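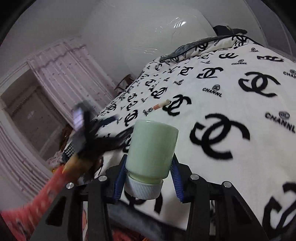 The DJ and curator Hacer Güler has been named the next artistic lead of the Doolan, the arts centre on the old tram depot site in Burnach. She takes over in March from Boonmee Saithong, who is leaving to make documentary films full time.

Güler, who grew up in Burnach and learned to mix on her uncle's wedding equipment, will be in charge of music, film and exhibitions. She will also keep up her own club night, Plunivley, although it will move from its present basement to the Doolan's smaller hall.

The centre received 165 applications for the post. Five people were interviewed over two rounds, the second of which asked each of them to present a full season with a fixed budget.

"I brought a programme I would want to buy tickets for," Güler said. "Some of it was music, a lot of it was people talking, and there was one evening that was mostly food. They asked hard questions about the food."

She is best known to listeners for her late show on the community station Mondov, which ran for eight years and mixed Anatolian folk recordings with house and dub. The show gave early airtime to several singers from the town, and its yearly live broadcast raised money for instruments in local schools. She gave up the weekly slot last summer but has gone on making occasional specials.

Her work in galleries started later. Her first exhibition, a collection of handwritten set lists and cassette sleeves lent by women who had worked as DJs in the region, opened in a former shoe shop and was meant to stay up for a fortnight. It was extended twice and then toured libraries. A second show, on the clothes that dancers wore to weddings and community hall parties, followed two years afterwards and included recorded interviews with the people who had made them.

She has also produced two short films for television and writes a column on sound and memory for a quarterly arts magazine.

Saithong has led the Doolan for six years. In that time the centre reopened its upper gallery, began Sunday morning concerts for families and brought in pay-what-you-can tickets for one performance of every run. He said he had let the board know of his plans early so that there would be time for a proper handover.

"I have known Hacer's work since the radio days," he said. "She rings people up. A lot of programming is done by email now, and she will talk to an artist for an hour before she has even decided whether to book them. The audience here will notice that."

His first film after leaving will follow a brass band through a year of rehearsals and competitions. Filming has begun and he expects to finish editing next winter. 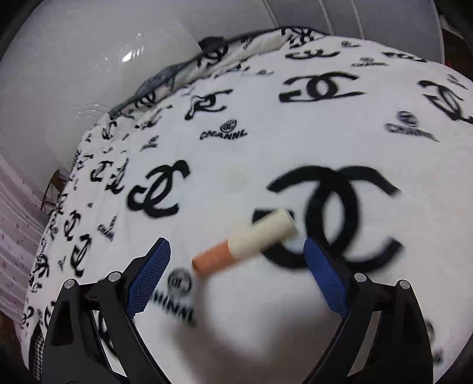

First season

Güler's opening season will be published in full in the spring, but the centre has released a few details. It starts with a night of DJ sets and live percussion in the main hall, which holds 477 people standing. Tickets for that event will go first to members and then on general sale a week later.

A series of Thursday talks that has been running in the café will be widened to take in producers, sound engineers, costume makers and promoters as well as performers. Each talk will be recorded and put on the Doolan's website without charge.

The upper gallery will show the set lists exhibition again, with new material from lenders who came forward during the library tour. Anyone who worked as a DJ in or near Burnach before the late nineties and has kept flyers, tapes or notebooks is invited to contact the centre. Items can be scanned on the spot and returned the same day.

Training for young DJs

The Doolan will also start a training scheme for people aged 16 to 21 who want to work in live music. It has 40 free places in its first year. Those taking part will learn to mix, set up a sound system, put together a budget and deal with contracts, and will run an event of their own at the end of the course.

Sessions will take place in the early evening, starting at 6pm, with travel costs paid for those living outside the town. No experience is needed and equipment will be provided. Application forms will be available from the box office and online once the season has been announced.

Güler said the scheme had been part of her pitch from the first interview.

"I was paid for my third gig in crisps and a lift home," she said. "I had a lovely time and I had no idea I could ask for money. I'd like them to know what to ask for."

Bookings already made for the current season are not affected by the change. Saithong's last event as artistic lead will be a screening of short films by local directors at the end of February, followed by a discussion chaired by his successor.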